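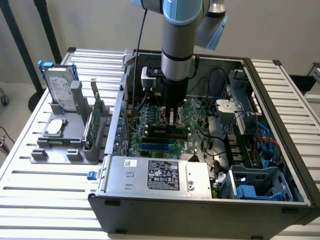 分野:ロボット工学 > 作業の自動化 > 電子機器の組立と分解

デスクトップパソコンの自動組立・分解

デスクトップパソコンの自動組立・分解とは、タワー型などの筐体を持つパソコンについて、部品の取り付け、取り外し、交換をロボットに行わせることをいう。対象となる作業には、メモリモジュールの着脱、拡張カードの差し込み、ドライブの装着、電源ケーブルの接続、CPUの載せ替えなどがある。人間にとっては工具をほとんど使わない軽作業に分類されるが、ロボットにとっては難度の異なる複数の動作が狭い空間に集まった課題であり、機械が作業場の雑務をどこまで引き受けられるかを測る題材としてしばしば取り上げられる。

基板そのものの製造は早くから自動化が進んでおり、表面実装部品の搭載は専用機が担う。これに対し、完成した基板を筐体に収めてからの工程は、人手に頼る部分が長く残った。修理と再生の現場ではこの傾向がさらに強い。持ち込まれる機種が一定せず、同じ作業が続かないためである。

概要

パソコンの内部作業は、家事の自動化と似た性質を持つ。食器棚や洗濯物と同様に、物の種類は限られているが、置かれ方と組み合わせが毎回異なる。筐体の内側では、基板上の部品が密に並び、手を入れる隙間が少なく、配線が作業の経路を横切る。電源装置やドライブ用の枠が作業面より高く張り出していることも多く、上から近づくロボットの手首や、そこに取り付けたセンサーが先に当たることがある。

作業にあたっては、筐体の側板を外し、横倒しにして基板を上に向けるのが普通である。この姿勢では多くのスロットが垂直に上を向くため、ロボットは真下に押す、または真上に引く動作を基本にできる。着脱する部品は、向きのそろった治具に立てるか、くぼみに寝かせて置く。部品を無造作に積んだ状態から始める方式もあるが、持ち替えの手順が増え、全体の成功率は下がる。

作業の種類

メモリモジュールの着脱

メモリモジュールは細長い基板で、端子の並ぶ辺をスロットに差し込んで使う。スロットの端にはラッチがあり、取り付けの際はモジュールを押し込むとラッチが起き上がって側面の切り欠きにかかる。取り外す際は先にラッチを外側へ倒す。

ロボットによる挿入では、位置合わせと押し込みを分けて扱う。位置合わせではモジュールの端子辺にある切り欠きとスロット内の突起を一致させる必要があり、前後を逆に持っていた場合はいくら押しても入らない。押し込みには人間の親指に相当する強い力を要する。両端に均等に力がかからないと片側だけが浮き、外見上は入ったように見えても電気的な接触が不完全になる。平行開閉式のグリッパーで中央をつまんだまま押すと、指の中でモジュールが滑ったり傾いたりするため、いったん浅く差してから指を開き、上端の左右を順に押す手順がよく用いられる。

取り外しでは、隣り合うスロットの間隔が問題となる。スロットが密に並ぶ基板では、太い指は隣のモジュールやラッチに触れる。ラッチが両端にあるものと片端だけにあるものがあり、機種ごとに手順を切り替えなければならない。

拡張カードの着脱

拡張カードは、基板側のスロットと筐体背面の金具の両方で位置が決まる。金具の先端を筐体の隙間に通しながら端子をスロットに合わせるため、拘束が二か所に生じる。背面側の位置がずれているとカードは斜めになり、端子が入らない。長いスロットには末端に固定用の爪が付いていることがあり、引き抜く前に解除する。爪が大型カードの陰に入って上から見えない構成では、人間でも指先の感触に頼る。

固定方法もねじ止めのほか、樹脂製のレバーや留め具を使うものがあり、統一されていない。ねじは落とすと基板の上や電源装置の下に入り込む。ロボットにとって、落としたねじを探して拾う作業は、締める作業よりも難しい。

ドライブの装着

3.5インチのハードディスクドライブは、樹脂製の枠(キャディ)に収めてドライブベイに滑り込ませる方式が広く使われる。枠の左右のつまみを内側に押しながら引き出す構造が多く、グリッパーの開閉動作と相性がよい。内部作業の中では自動化しやすい部類に入る。ただし、挿入方向が横向きになるため、横倒しの筐体では手首を大きく傾ける必要があり、作業台の面との干渉が起こりやすい。ドライブをキャディにはめる工程は別で、枠をたわませて突起を穴に入れるので、片腕だけで行うには治具で枠を支える。

ケーブルの接続

ケーブルの接続は、現在も自動化が最も遅れている工程である。ケーブルは柔らかく、つかむ場所によってコネクタの向きが変わる。電源の配線は複数本が束になって硬さを持ち、手を離すと元の形に戻ろうとする。コネクタには誤挿入を防ぐ形状と抜け止めの爪があり、抜くときには爪を押さえながら本体を引く。この二つの動作を同時に行うには、指の形を工夫するか、2台の腕を協調させる。

信号用の細いコネクタでは、力を入れすぎると基板側の台座が傾く。差し込み口が別のケーブルの下に隠れていることも珍しくなく、配線をよける動作そのものが独立した課題として研究されている。

CPUの載せ替え

CPUソケットは、レバーを起こし、押さえ枠を開き、CPUを垂直に下ろし、枠を閉じてレバーを掛けるという手順をとる。押し込む力は要らないが、接点が細かく、部品を落としたりこすったりすると接点が曲がる。ソケット側にピンがある方式では、曲がったピンのために基板全体が使えなくなることがあり、失敗の損失が他の部品より大きい。冷却器を載せる前に塗る熱伝導材の量の管理も、別の機構を必要とする。

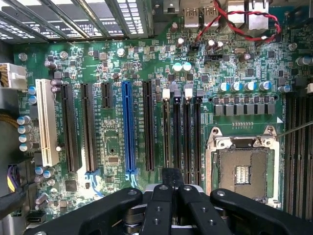
筐体内の基板とグリッパーの指。中央付近にメモリスロット、右側に空のCPUソケットがある。

装置の構成

腕

一般には、六つまたは七つの関節を持つ多関節腕が用いられる。筐体の縁を越えて上から手を入れる場合、手首までをほぼ垂直に保てることが望ましい。関節ごとに力を検出できる腕は、押し込み作業で部品を壊す危険を減らせるため、位置制御だけの腕より好まれる。据え付け架台にはアルミニウムの押し出し材が多く使われる。溝に治具をねじ止めでき、配置を変えやすい。

グリッパー

二本指の平行開閉式が最も一般的である。指先は交換できるものが多く、メモリモジュール用の薄い指、つまみを押すための突起付きの指などが作られている。指を細くすると隙間に入りやすくなるが、押し込みの力で曲がりやすくなる。吸着式は平らな部品の持ち上げに向くものの、表面に細かい部品が並ぶ基板には使いにくい。

カメラとセンサー

カメラは、作業場を外から見る固定のものと、手首に付けるものを併用する例が多い。固定カメラは筐体と治具の位置関係をとらえるのに適し、手首のカメラはスロットの位置を近くから測るのに適する。手首のカメラでは、グリッパー自身の指が視野に入り、接触の直前に最も見たい箇所を隠すことがある。このため最後の数ミリメートルは力の情報に切り替える設計が一般的である。

筐体の内側は光の条件も悪い。放熱器や金属枠は照明を反射し、黒いスロットは黒い配線と見分けにくい。奥行きを測るセンサーは、反射の強い面や細い隙間で値が欠けやすい。

治具

部品を立てて保持する治具は、形状が機種や部品に依存するため、3Dプリンターで製作されることが多い。治具の精度は装置全体の成績を左右する。部品がわずかに傾いて立っていると、その傾きを持ったままスロットへ運ばれるからである。反対に、きつく保持しすぎると引き抜くときに治具ごと持ち上がる。

制御の方法

古くからの方法は、人が教示した位置を順に再生するものである。機種が固定されていれば確実で速いが、筐体の置き方がずれると対応できない。画像で位置を補正する方法を加えると、ずれには対応できるが、手順の変更には作り直しが必要になる。

接触を伴う区間には、探索動作が使われる。部品の先端を軽く当てたまま、らせん状や往復の小さな動きで溝を探し、抵抗が減った点で押し込みに移る。

人間が遠隔操作で行った作業を記録し、その動作を学習させる模倣学習も広く試みられている。手順を一つずつ書き下す必要がなく、途中で部品がずれたときの立て直しも記録に含めることができる。一方で、学習に使わなかった機種の基板では成績が落ちやすく、力加減を映像だけから身につけることは難しい。力の記録を加える方法、接触区間だけを別の制御器に任せる方法が提案されている。

評価

評価は、部品が目標の位置に入ったかどうかで行うのが基本である。しかし、見た目の判定だけでは接触不良を見落とすため、作業後に電源を入れて部品が認識されるかを確認する方式が併用される。後者は時間がかかるが、修理現場の基準に近い。

Jekatvilleの再生工房Staserで行われた試験では、メモリモジュールの取り付けを1,138回実施し、電源投入後に認識されたものを成功とした場合の成功率は61パーセントであった。成功した試行の所要時間は平均で約24秒である。失敗の内訳では片側の浮きが最も多く、指の中での傾き、ラッチへの衝突がこれに続いた。試験の記録は2022年6月30日付でまとめられ、翌7月に公開された。

試験を担当したLev Stasivは報告の中で、浮いたモジュールの多くは人が上から押せばそのまま入る状態にあったとし、位置合わせと押し込みを別の成績として数えるべきだと述べている。これに対しては、最後の押し込みを人が行うなら作業の大半は人手のままであるとする批判がある。

評価の結果を互いに比べることは容易でない。開始時に部品がどこにあるか、筐体の位置をあらかじめ装置に与えるか、やり直しを認めるかによって数字が変わる。使い込まれた基板はスロットが緩くなっているため、新品の基板より挿入しやすい場合がある。同じ部品で試行を繰り返す試験では、後半の成績にこの影響が含まれる。

実用化の状況

実用化は工程によって大きく差がある。同一機種を大量に扱う組立では、メモリやドライブの装着を専用機で行う例がある。多機種を扱う修理では、人が側板を開けて配線をよけ、ロボットが決まった部品の抜き差しを行い、人が仕上げる分担にとどまる。

廃棄された機器の分解は、部品を傷つけてもよい範囲が広いため、組立より早く導入が進むと見られてきた。実際には、再販できるメモリやドライブを無傷で取り出すことが収益の中心であり、要求される丁寧さは組立と大きく変わらない。分解業者のPringleは、ドライブベイからの取り出しだけをロボットに任せ、ケーブルは作業者が先に抜く方式を採っている。取り出したドライブの識別番号を読み取る工程を同じ腕に持たせた点が特徴で、記録作業の削減が導入の主な効果とされる。

治具の設計データを共有する取り組みもある。Godixは部品立てと指先の形状を集めた公開ライブラリーで、登録された治具は出力して作業台に固定すれば使用できる。ただし出力機や材料による寸法の差があり、利用者の側で調整を要する。

経済性の面では、熟練した作業者がメモリを一枚差すのに要する時間は数秒であり、速さでロボットが上回る状況にはない。導入を検討する事業者は、夜間の無人運転、単調な作業からの解放、作業記録の自動取得を理由に挙げることが多い。

課題

未解決の課題として、次の点が挙げられる。

配線の扱い。作業の前に配線をよけ、作業後に戻す動作は、装置ごとの個別の工夫に頼っている。

触覚。ラッチがかかったときの感触や音を完了の判定に使う試みはあるが、周囲の騒音や基板のたわみの影響を受ける。

静電気。作業者が着用する接地用の帯に相当する処置が、樹脂製の指先や治具では不十分になりやすい。導電性の材料が使われるが、摩耗の管理が必要となる。

失敗からの復帰。落とした部品、半分まで入ったカード、外れた治具などに対し、停止して人を呼ぶ以外の対応を持つ装置は少ない。

設計側の対応。留め具の位置や操作方向をそろえれば自動化は容易になるが、筐体の設計では人の組みやすさ、冷却、価格が優先される。

関連項目

模倣学習/遠隔操作/双腕ロボット/ペグ挿入問題/電子機器の再生/柔軟物の操作

お問い合わせ | © 作業自動化事典編集部 | ページの先頭へ戻る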